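Share 14 | Comments 3

Bodomis publishes first kitchen figures and asks buyers to read them slowly

Drokura, September – Bodomis has spent the summer gathering examples of kitchen work for Silon, the learning system it hopes will one day run household robots. The company has 736 recordings so far. It is keeping 324 of them.

The rest were thrown out by the people who check the work. Some stopped halfway, some were too slow to be of use, and a good many showed the same easy move done over again.

"A big number of recordings tells you very little," said Tyra Lindholm, who leads the project. "We could have had twice as many by picking up the same plate all day. I would rather be asked what is in them."

The work covers six tasks at the sink and counter, among them sorting vegetables and moving plates to and from a rack. The vegetables are toys. Bodomis does not yet know how far lessons learned on toy food carry over to the real thing, and makes no claim that they do.

Each recording is guided by a person from start to finish. Silon has not done any of the six tasks by itself, and there is no launch date.

Juwita Purba, who checks the recordings, said the team had been wary of films of robots tidying up. "They are nearly always the best try out of many," she said. "We have put our failures on the list with everything else."

The next round will take place in a second kitchen, at Brekke, with different taps and worktops. Bodomis wants 100 usable recordings from there before it says anything about how well the system learns – and it may have nothing good to say.

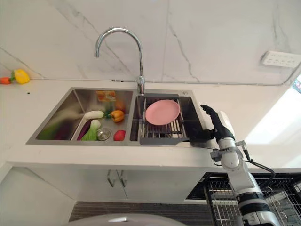

The robot's hand beside the dish rack, with toy vegetables in the left-hand sink bowl. Photo: Bodomis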